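3.2 What people keep, and what they keep it in

I came to this study with a pretty simple question: why do we hang on to packaging once the food is gone? My own kitchen drawer is a disgrace (ask Siiri Kiiskinen, who coded half the interviews at my table), so I can't claim any distance from the topic. We visited 46 households in Ekberg and logged 1412 containers that had outlived their first job.

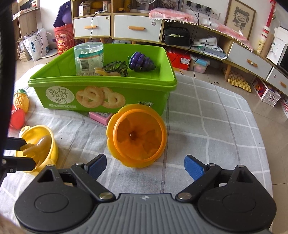

3.3 Tins versus tubs

Tins won, and by more than I'd guessed! People talked about them almost fondly. One woman had kept her sewing things in the same cookie tin through four moves, and she got a little annoyed when I asked if she'd thought of buying a proper sewing box. Tubs got used harder and tossed sooner, mostly when the lid went missing.
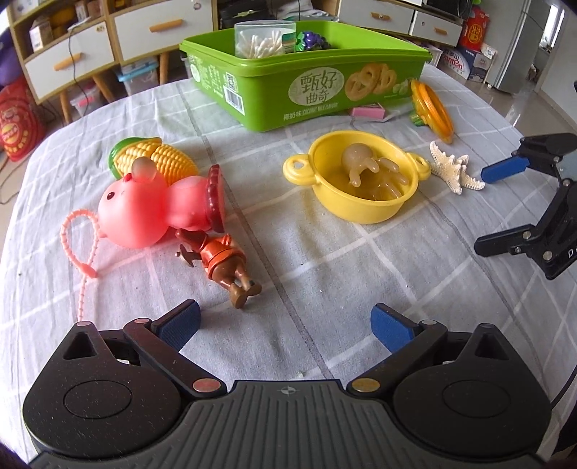 Lids came up in nearly every interview, so we added a code for them on the second Tuesday and went back over the early transcripts. A tin without a lid usually stayed in the house as a tray or a pencil holder. A tub without one was trash by the weekend.

3.4 The pull of a cute shape

Ekberg parents told us again and again that kids decide what stays. A plain jar goes out with the recycling and no one cries, but give it ears or a face and you're stuck with it for years. Handles seem to matter as well, and I'd put the yellow cup in Figure 3, with hearts cut out of its two handles, firmly in the group that never leaves. We coded that group as "charm keeps" and found it in 19 homes. 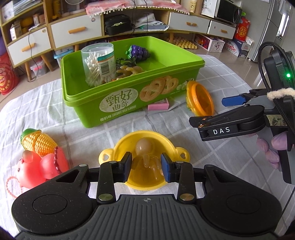 I should say that charm didn't always mean use. Plenty of these things sat on a shelf for months, and two fathers admitted they'd tried to sneak a few out to the garage. Others turned into homes for smaller toys, much like the amber figure sitting inside that yellow cup, and once something lived in them they were safe for good.
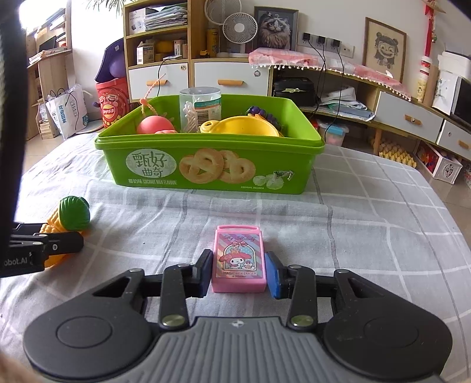 Sadia Kazmi read an early draft and asked whether we were just measuring clutter. It's a fair worry, and I went back and forth on it all through June. In the end we left out anything the household couldn't name a use for, even a silly one, and the gap between tins and tubs held up fine.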